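The Long Way to a Folded Jacket

At Prevulska, which has been cleaning other people's winter coats and blankets for longer than most of its staff have been alive, the talk over morning coffee is mostly about folding. The owners want machines to do some of it. The machines first have to be shown how, and so a handful of the folders now spend part of their shift with grippers in their hands, working through padded clothes and bedding in an ordinary bedroom – the kind of place, after all, where the laundry ends up.

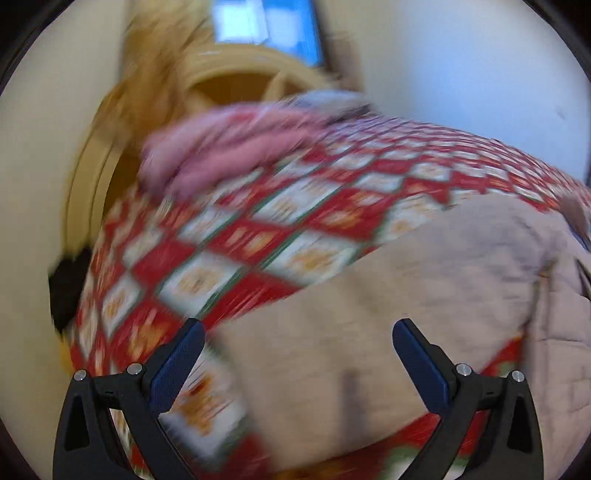
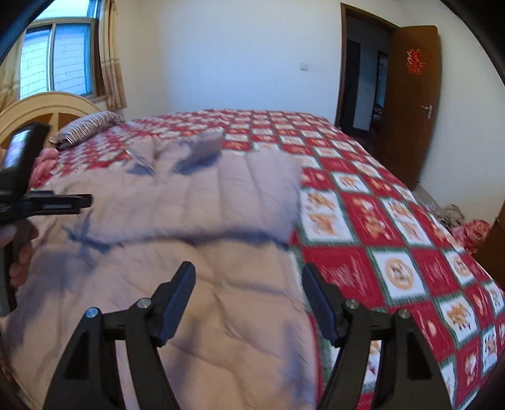
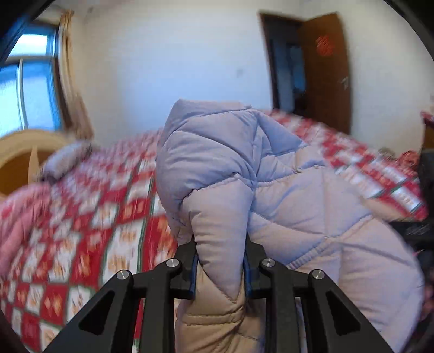 Amancay Leiva says the first week made her feel like a beginner again, and that she went home with sore thumbs and a new respect for her own fingertips. What she would like to know, and she has asked it more than once, is whether the people who do the teaching will still be on the schedule when the teaching is done.

It's a fair question, and I put it to the managers over a very good plate of dumplings. Their answer, so far, is on paper. The 15 folders at the Wongate plant keep their hours through next November, and anyone who records is paid the same rate as on the line. After that, the plan is to move people toward repairs and stain work, where there is always a backlog – 357 pieces on the morning I visited, all of them tagged and waiting on the long rail by the boiler room.

Down clothing is the hard part, everyone agrees. A bedsheet behaves. A padded jacket slides, puffs up again and hides its own sleeves, and a folder learns to deal with that by feel over many winters. The recording sessions end at three, and then it's back to the line and the radio.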